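3.2 Setting and procedure

The study looked at whether setting an intention at the start of a cycle changes how people later describe that cycle. We recruited 60 adults through notices posted in the town of Flamormont. Of these, 44 kept a diary for the full term, and only their entries are used in what follows.

Each participant wrote one intention on the evening of a new moon in August and sealed it in an envelope. They then wrote a short entry each night before bed. We gave no instructions on length or subject. At the next full moon they opened the envelope and answered the Goel Reflection Form, which has 30 items on meaning, mood and sense of completion.
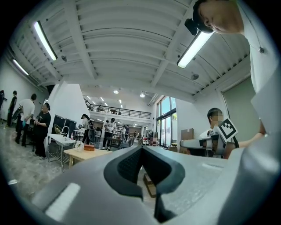

Figure 4. Large open workspace with a white ribbed ceiling and tube lights.

The diaries came to 1155 entries. Two readers coded each one for any mention of the written intention, direct or indirect. Where the readers disagreed, the entry was marked as unclear and left out of the main count. Entries that mentioned the moon itself were coded separately, as we expected these to rise near the full moon whether or not the intention was in mind.

Participants in the Nova group were asked to read their intention aloud before sealing it. Those in the Jostell group wrote it in silence. Both groups used the same paper and the same form.

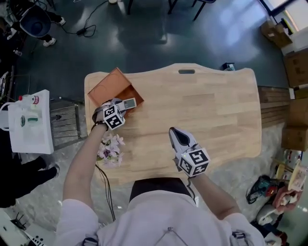

Figure 5. Work at a light wooden table, with an open orange-brown box at one corner.

3.3 Limits of the diary method

A nightly diary is itself a kind of ritual, and we cannot separate its effect from that of the intention. Several participants wrote that they looked forward to the entry more than to the opening of the envelope. Others skipped nights and filled them in later, which blurs the timing. We kept these late entries when the writer had marked them as late.

The term was also short. A person who sets an intention about work or family may see nothing come of it in two weeks, and the form has no item for this. Section 4 reports the coded counts by group.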